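Automatizar el comedor de Kurnton: qué cambia para la gente

Elegí este tema porque mi tía trabaja allí y la cocina lava 2329 piezas por turno - ¡una barbaridad!
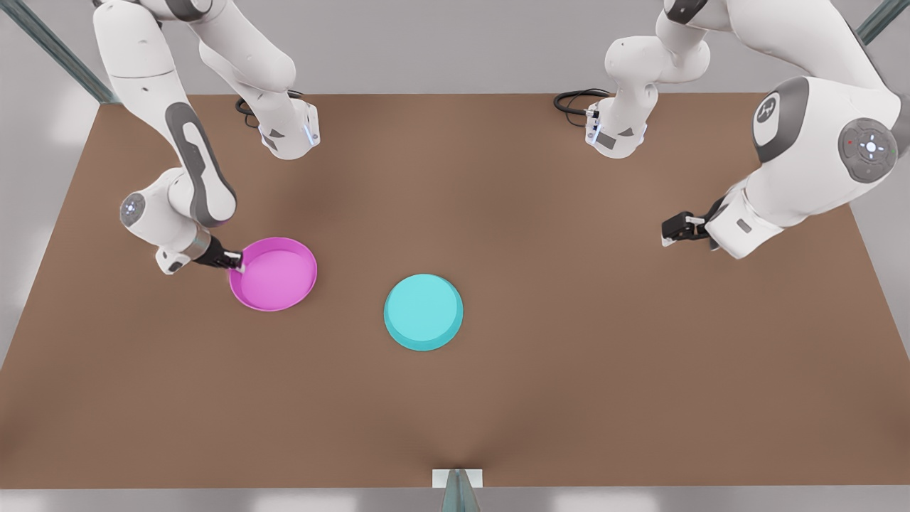
Polyxeni Karagiannis

Estuve cuatro tardes en noviembre hablando con la plantilla. Lo que más me repitieron fue lo de las muñecas, que acaban hechas polvo de tanto cuenco.

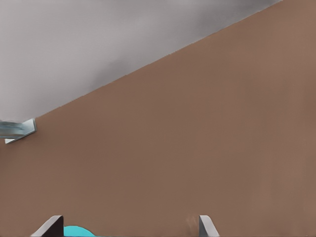
¿Se pierden puestos?
De momento cambian: dos personas pasan de recoger a supervisar, con un curso de 80 horas.

A Kyriaki, la encargada, le preocupa más el ritmo - que lo marque la máquina y se acabe la charla.

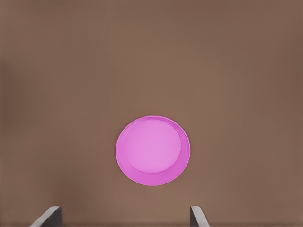
Figura 3. Pinza abierta y plato rosa, simulación.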